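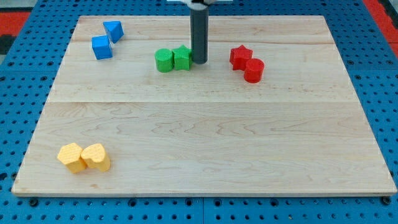

Fig. 1. Blocks on the board, grouped in colour pairs.

Shape Sorting on a Small Board
Misaki Takeda and Rin Nomura, Planddale, 09/02/2019

Aim. See if people sort by colour or by shape first when no one tells them which. We thought shape. Rin thought colour (Rin was right, annoyingly).

Set-up. Eight plastic blocks in four colours, two of each. Maple board on top of the blue pegboard. Board is pale so the colours show up well, yellow a bit less so. Blocks mixed up before each go, then "put these into groups please" and nothing else. Timed on Misaki's phone.

Who. 11 people from our year. 2 of them had to be left out, they'd heard us talking about it at lunch.

Results. Colour first for most. In Fig. 1 the green cylinder and green star are side by side, and the red pair is a star and a cylinder as well, so sorting by shape was there for anyone who wanted it. Only two went for shape. Slowest go was 67 seconds, lots of changing thier mind.

Problems. We didn't write down which hand people used. Room was noisy. Should of had a practice go first, the early times look slow next to the later ones.

Next time. More people, and one set all the same colour to compare. Full times are in the table at the back. Write up of part two due in March.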